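Subject: Re: [brolness-share] Sorting tray for the stationery cupboard
From: Amirul Lumenta
Date: 27 September 2025

Dear all,

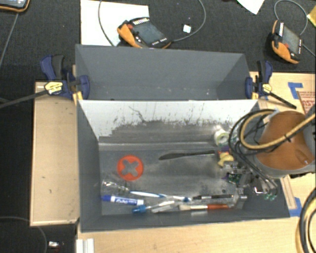 Thank you for the answers to my first message. I quote one part, as I would like to reply to it properly.

> Is one tray enough for the whole cupboard? At Amcombe we had
> a tray with 2 halves and everything ended in the same half.
> Also please do not put the tape with the pens, I can never
> find it. Mikkelsen

You are right about the halves. In ours, the pens, the blue Expo marker and the roll of clear tape are all in the front one, and the back one is empty. My proposal is that writing things stay in front and the tape moves to the back. The long black thing with the narrow blade should also not lie between the pens, where people reach in with their fingers. I would prefer to keep it in the drawer.

The gray colour is fine for me, but the edge in the middle has dark scuff marks. Does somebody know what cleans this without making it dull? I have tried only warm water on my own one at home.

About the markers: Grusora sells them in packs of 8, and I can order one pack before December. Please test the old pens on paper first, and throw away the dry ones. Don't put them back, please.

If you are missing a clear plastic cup, there is one lying with the pens. I will leave it there until I hear from the owner.

Kind regards,
Amirul
Room 237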